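Sprechnotizen, Vortrag "Greifen ist der leichte Teil", Lirness, 9. Oktober 2020

Diese Website verwendet Cookies. Mit der weiteren Nutzung stimmst du unserer Datenschutzerklärung zu. [OK]

Kurz hallo sagen, Mikro checken, Gruß von Ha-rang (sitzt in Reihe 2 und darf reinrufen!).

Einstieg: Wer von euch hat schon mal einen Zustandsautomaten geerbt? Hände hoch. Unserer hieß Mulligan und hatte 29 Zustände, und ich schwöre, drei davon hießen "warten_neu". Den haben wir im Juni rausgeworfen und durch einen Behavior Tree ersetzt – kommt gleich, erst die Aufgabe zeigen.

Aufgabe ist simpel: Obst, Korb, Tisch neben dem Kühlschrank. Klingt nach Nachmittagsprojekt, haha. Bilder durchklicken, nicht zu lange stehen lassen. 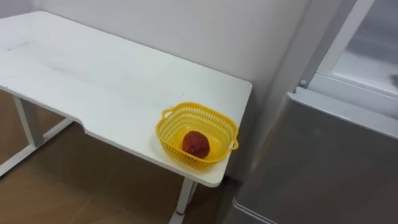
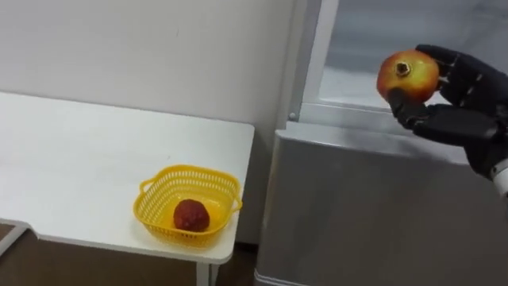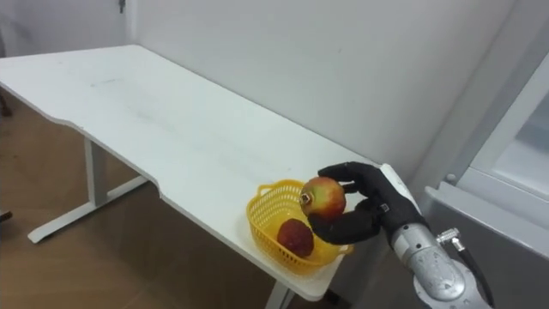

Der gelbe Korb mit der roten Frucht; im zweiten und dritten Bild dazu die schwarze Hand mit dem Granatapfel.

Jetzt Perzeption. Der Korb hat ein Gitter, und das Tiefenbild mag Gitter überhaupt nicht. Wir segmentieren deshalb erst in Farbe, nehmen nur den Rand und legen eine Ebene durch. Der Korbboden kommt aus dem Modell. Und der Korb steht ja ganz vorn an der Ecke, also prüft der Planer die Tischkante als eigenes Hindernis mit, sonst plant er euch fröhlich den Unterarm hindurch.

Dann Planung: Budget 90 Millisekunden pro Neuplanung. Wenn's länger dauert, fährt die alte Trajektorie weiter und die Hand hält. (Hier Frage von Senan abwarten, die kommt sicher: nein, wir stoppen nicht hart, hartes Stoppen schüttelt das Obst.)

Zur Hand: Granatäpfel haben diese Krone, und der Greifplaner fand die anfangs super, schöne Kante, toller Kontakt! Jetzt maskieren wir sie weg. Zwei Zeilen Code, zwei Wochen Diskussion.

Falls Zeit bleibt: Vedbridge-Logs live abspielen. WLAN vorher testen!!

Kommentare (3)

tilda_k: Gibt's den Baum irgendwo als Datei? Würde gern sehen, wie ihr den Abbruch löst.

Senan Ó Ceallaigh: Ich hab die Frage natürlich gestellt. Überzeugt bin ich noch nicht ganz, beim hohen Halten würde ich trotzdem bremsen.

rost42: Maskiert ihr die Krone im Farbbild oder in der Punktwolke?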